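Visit report: Fledura training center, Grønli
2022-07-30

I went to Grønli with a question I have carried through most visits of this kind: who pays when the visitors go home? Fledura runs a short course there for clinical officers who will do basic surgery in district hospitals, and its open day was meant for people like me, who sit on the small grants side and have to say yes or no.

The morning was talks. We heard that each intake has 16 trainees and that the course lasts 10 weeks. We heard a good deal less about what happens in week 11. When I asked how many graduates were still operating a year later, the answer was that follow-up "is being strengthened." I have written that phrase in a lot of notebooks.

The pricing slide bothered me more. A hernia repair in the partner district of Nilelo is listed at 40 dollars to the patient, and that was presented as affordable. Affordable to whom? The slide left out the bus, the food for the relative who comes along, and the days of lost work. Add those and a farming family may well borrow to pay for it. I would have liked to see one household budget next to all those bar charts.

To be fair, the teaching looked serious. The tutors corrected people plainly and let them repeat a step until it was right. I sat in on a session about consent and came away thinking it was the best hour of the day – slow, practical, and free of slogans.

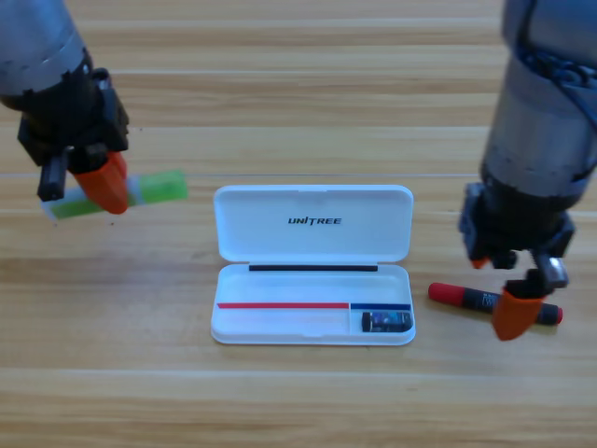

After lunch came Clelitz, the record system that is supposed to tie the district hospitals together. It needs steady power and a data connection. The Nilelo hospital, by the center's own handout, had no reliable supply for almost 36 hours in one stretch last September. The presenter said paper forms could be entered later. By whom, and on whose shift, was left open.

My advice to our board is a small grant for the teaching, paid in two parts, with the second held until we see figures on where graduates are working. I would put nothing into Clelitz for now. I have asked for the full cost sheet and will add it to this report when it arrives.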